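How a Workshop Robot Learns to Pick Things Up
A guide for young readers from the Wieczorek Community Workshop

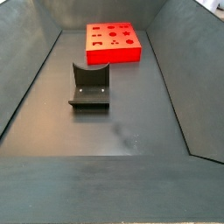
Many people who visit the Wieczorek Community Workshop ask about the robot arm named Idar. Members of the workshop are building Idar themselves, one part at a time. This guide explains how the arm is made, how it finds an object in a bin, and how young visitors can help with the work. It is meant for readers from ages 7 to 12. Words in capital letters are explained at the end.

What is a robot arm?

A robot arm is a machine that moves in some of the same ways as your own arm. Your arm bends at the shoulder, the elbow and the wrist. Idar bends at places called JOINTS. It has five of them, and each joint is turned by its own motor.

At the end of the arm is a GRIPPER. Idar's gripper has two fingers. They slide toward each other to hold an object and slide apart to let it go.

Where do the parts come from?

Some of the parts, such as the motors and the wires, were bought. Others were made in the workshop on a 3D printer. A 3D printer melts plastic and lays it down in very thin layers until the layers build up into a solid shape. A large part may take most of a day to print.

One kind of part that builders often need is a BRACKET. A bracket holds one thing firmly to another. Many brackets are shaped like the letter L, with one flat side that stands up and one that lies down. A bracket may have holes for screws. If it must hold something round, such as a tube, its edge may be curved so that the tube does not roll away. You can find brackets at home under shelves and behind curtain rods.

Why does the robot practice with a bin?

Picking up one object from an open table is a good first lesson for a robot. Picking up an object from a bin is harder. The walls of the bin are in the way, and the arm must reach down between them without bumping into the sides.

The objects matter too. A bright red toy is easy for a camera to find against a gray floor. A black part in a dark gray bin is much more difficult, and the computer must look for small clues, such as light shining along an edge. Shape is another problem. A block from a shape sorter has a flat top and straight sides. A bracket is thin in some places and open in others, and the gripper must choose a good spot to hold.

How does Idar decide what to do?

Idar follows the same steps each time.

First, the camera takes a picture of the bin.
Next, the computer searches the picture for objects. The members named this computer program Zornier.
Then the program picks one object and plans a path for the arm.
The arm moves down, and the fingers close.
Last, the arm lifts, and the program checks whether the fingers are holding anything.

If the fingers are empty, the computer records a miss and the arm tries again. A miss is useful. The program keeps a record of every try, and members study the record to see which objects cause trouble. On 1 February 2022, the record held 2,417 tries.

How can children help?

Children may attend the Young Builders hour with an adult. Visitors are invited to bring one small, clean object for the robot to practice with. Please do not bring glass, food, or anything with a sharp point. The object should fit in your hand.

Young builders may also sort screws, draw ideas for new gripper fingers, and place objects in the bin while the power is off. The hour is not held in August, when the workshop is closed for cleaning.

Safety rules

Stand behind the yellow line when the arm is on.
Tie back long hair and roll up loose sleeves.
Never reach into the bin unless a workshop leader has told you the power is off.
The large red button stops the arm. Anyone may press it, at any time, if something seems wrong.

Something to try at home

Put a few small objects in a deep box. Close one eye and pick them up using only your thumb and one finger. Try a block, a coin and a spoon. Which one was hardest to lift? Did you need to turn your wrist? Write down each try and each miss, as Idar's computer does.

Words to know

BRACKET: a part that holds one thing firmly to another.
GRIPPER: the part of a robot that takes hold of objects.
JOINT: a place where an arm can bend or turn.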